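Casing notebook, Brelbridge growing rooms
August 31, 2018

Casing day on the Koston trial and I am so pleased with how it went on! Spawn run looked strong in every bag I opened, white right down to the bottom, and that good sweet smell (no ammonia at all, even in the corner by the door).

Peat mix was the Harju black with sugar beet lime. I wetted it last night and again this morning, and it finally holds together in the fist the way I like, with a few drops coming out on a hard squeeze. February's batch was far too dry at this stage and we chased it with the hose for a week, so this is a big step up.

Bag weights after fill, for the sheet:
Row A, 811 lb total
Row B, 169 lb (short row, leftover compost only)

Row B gets the ruffling treatment, Row A doesn't. I really want to see whether ruffling evens out the pins or just makes a mess of them.

Still to do:

1. Move the second probe out of the air stream. It reads 2 degrees under the one in the compost bed and I don't trust it.

2. Write up the watering plan for Prullusel room. Light and often for the first few days, then leave it alone until mycelium shows in the valleys.

3. Lay out the sample trays and label them before anyone starts picking.

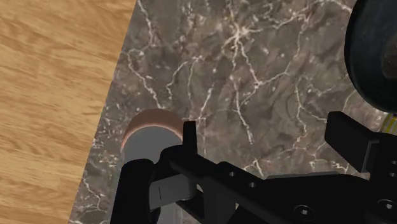 4. Order more lime. We have around 100 lb left, enough for one more casing if we're careful.

5. Check the fresh air damper. It sticks at the closed end, and I want it moving freely before we drop the temperature for pinning. Can't wait for that part!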